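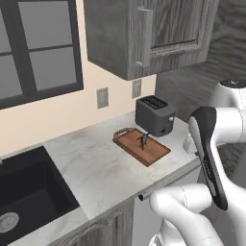 Simulated kitchen cell, counter layout: arm at the counter, toaster and cutting board in reach study position.

Braleck Kitchen Cell Planning Package
Supplied by Famside

The Braleck planning package is a simulated kitchen workcell for teams that need to size and budget a single-arm counter installation before ordering hardware. It is delivered as a scene library with editable dimensions, a reach and clearance tool, and a cost worksheet. No physical equipment is included.

What the package covers

Counter scenes. 11 base layouts, each with a worktop, wall cabinets and base cabinets. Cabinet finish, handle type and worktop material can be changed without rebuilding collision geometry. Long bar handles are modeled as solid parts and count as obstacles in the clearance check.

Loose items. 114 objects, from countertop appliances and boards down to small irregular parts. Mass and friction values are listed in a separate table and can be overwritten. Small parts with thin protrusions take longer to simulate; allow for this when planning batch runs.

Arm models. Generic six- and seven-axis arms with a parallel gripper. Customers who already hold a license for the Tutulel arm library can import those models directly. Finger pads are swappable, and pad width should be set before the reach study is run.

Planning notes

Counter depth is the dimension most often entered wrong. Measure from the finished wall to the front edge of the worktop, excluding any rail or handle that projects beyond it. Enter the projection separately under Front Obstacles.

Wall cabinets limit the approach from above. If an appliance stands against the back wall under a cabinet, run the clearance check with the arm coming in from the front and again from the side. A layout that passes only one of the two should be costed with a longer arm or a moved appliance.

Sinks are treated as open volumes. The arm may pass over them but objects may not be placed there unless the basin floor is enabled as a surface.

Base position is set by the user. Moving the base 70 mm to either side is usually enough to show whether a layout is sensitive to floor mounting error. The worksheet carries a line for a pedestal or a rail mount, but not both.

Budget worksheet

The worksheet separates one-time costs (arm, gripper, mounting, electrical work, guarding) from yearly costs (service, pads, software). Prices are entered by the customer. We do not preload them – quotes vary too much by region to be useful. Cabinet alterations are listed under building work and are easy to leave out.

License and delivery

Single-site license, unlimited users at that site
Up to 400 saved layout variants per project
Download delivery, no dongle
Updates included for one year; next scene update planned for July
Import of Becerra cabinet drawings supported, 2D files only

Limits

Heat, steam and liquids are not simulated. Results from the reach tool do not replace a risk assessment of the installed cell.

Related items
Braleck Storage Cell Planning Package
Braleck Gripper Pad Data Set
Site survey form for counter installations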